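Last updated 2021-07-19. Still adding to this, check back.

# Shared kitchen at Olszewski House: FAQ

Quick answers for people staying or cooking here. Same questions keep coming in so they're all in one place now.

## Getting in

**When is the kitchen open?**
From 7 in the morning until the last person's done. Lights off when you go, please.

**Do I need a key?**
No. Code on the front door, 258 then the star button. Same code gets you in the pantry.

**Can I book it just for my group?**
Yes, up to 2 hours at a time. Write it on the sheet by the fridge. No sheet, no booking.

## Dishes, pots, pans

**What's supplied?**
Plates, bowls, mugs, glasses, pots in the low cabinets. Everyday cutlery. One good knife, which lives on the rack and goes back on the rack.

**Can I take plates up to my room?**
Rather you didn't. If you do, bring them back the same day. We were short on bowls most of July.

**Where do I put my own stuff?**
Top shelf in the pantry, with your room number on it. Anything with no number gets treated as shared after a week.

**The Arkano kettle keeps clicking off. Broken?**
Probably the lid. Push it till it clicks, then try agian. Still no good, leave a note on it.

## Cutlery and chopsticks

**Why isn't there a cutlery drawer?**
There was. Crumbs got in, nobody wiped it out, so now it's holders on the table. Easier to see what's missing too.

**Which way up do things go in?**
Spoons, bowl end up. Forks, tines up. Chopsticks, whichever, but put them back in pairs if you can find the pair.

**Can the wooden chopsticks go in the dishwasher?**
No! Hand wash, warm water, bit of soap, dry with a towel. Same for anything with a wooden handle. Let them dry all the way before they go back in the holder or they start to smell.

**And the plastic spoons?**
Top rack is fine. Keep them off the stove and out of hot oil. We've lost a couple to the edge of a frying pan.

**Who cleans the holders?**
Whoever notices. Tip everything out, rinse, shake, wipe the bottom. The holes let air in but gunk collects in the corners, an old toothbrush gets it.
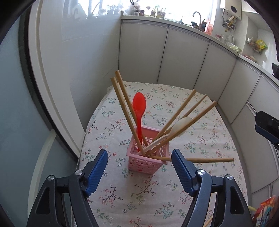

*Pink holder on the table, with chopsticks and two spoons.*

**A chopstick split. What now?**
Trash. Don't put it back, splinters. Spares are in the Skillow box in the pantry, take what you need.

## Table and tablecloth

**I spilled something on the tablecloth.**
Blot it right away, don't rub. Cold water first. If it's curry or beet just tell us, no one's mad.

**Can I put a hot pan on it?**
Trivet first. Always. They're hanging by the stove.

**Do I have to clear the table when I leave?**
Your own things, yes. The holder stays out, so does the salt.

## Other

**Where does the trash go?**
Out back, green lid for food scraps, gray for the rest. Glass goes in the crate by the steps, please dont bag it.

**Something's not on this list?**
Ask at the desk or ring extension 649. Before supper is best.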